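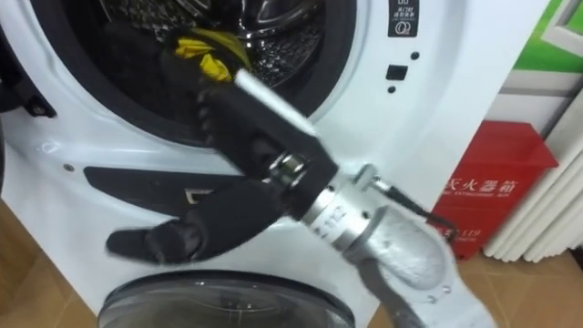 Page last changed: Monday, 4:40 p.m.

Udville Neighbors Help Board > Home > Laundry

Is a quick cycle really enough for kitchen cloths?

My cleaning cloths smell fine coming out of the washer and sour the minute I wipe a counter with them. I've been running them on the short cold cycle with everything else. My sister-in-law swears by a laundry booster called Drireo, and the package makes it sound like it could raise the dead. I am not inclined to believe a package. I also don't want to pay for hot water every other day if a cold wash does the job.

Before anyone asks: regular liquid detergent, no softener, and I hang things over the tub to dry. The cloths are microfiber, a couple of years old. Do I need a hotter wash, a different product, or new cloths?

posted by kimach_street

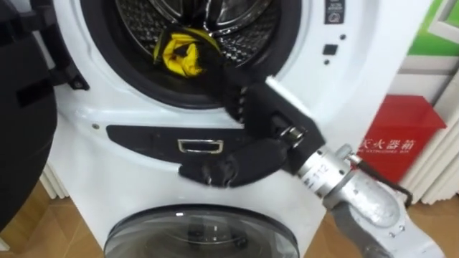 Replies

tubandtile

I'd be slow to buy anything. Most of what gets sold as a "booster" is something you could get cheaper under a plainer name, and I have yet to see one that makes up for a bad routine.

What I'd look at first is grease. Kitchen cloths pick up cooking fat, and a short cold wash is poor at moving it. It stays in the fibers, and then the smell comes back when you wet the cloth again. Try this with what you have:

Soak the cloths in a bucket of hot tap water with a little detergent for 2 hours.
Wring them out and put them through a full warm cycle, without towels. Towels shed lint and microfiber hangs on to it.
Skip the softener, as you already do.
Dry them somewhere with moving air. Over a tub in a closed bathroom is a slow way to dry anything.

Check the care tag before you go past warm. Some microfiber is fine with hot water and some of it goes stiff. I wouldn't trust a general rule off the internet on that - mine included.

If they still smell after 2 rounds, throw them out. They're cloths.

kong_upstairs

just use vinegar. works on everything

tubandtile

It doesn't work on everything, and please don't let anybody combine it with bleach. A splash in a rinse won't do much harm once, but plenty of washer manuals tell you to keep it away from the rubber parts, so read yours.

oldporchlight

I'll disagree a little with the first reply. The soak is good advice, but I doubt the detergent is the weak point. Wipe a clean white rag around the door seal of your washer and look at it. If it comes up gray or smells like the cloths do, you've been rinsing them in the problem.

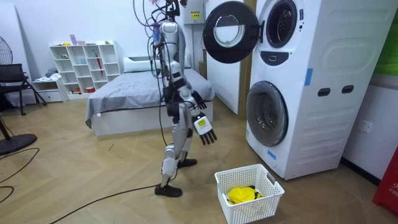
Run the empty machine on its hottest setting, leave the door ajar afterward if there are no kids or pets in the house, and do it again in a month. People will tell you this has to be done with a special tablet. I've done it with and without and couldn't tell you which was which.

The other thing is how long the dirty cloths sit. If they spend the week balled up wet under the sink, no cycle is going to impress you. Hang them over the edge of the hamper until wash day.

As for Drireo, I bought it once. The laundry smelled strongly of Drireo.

kimach_street

Did the rag test and it came up gray, so the machine gets its hot run tonight. Will try the soak after that. Not buying the booster.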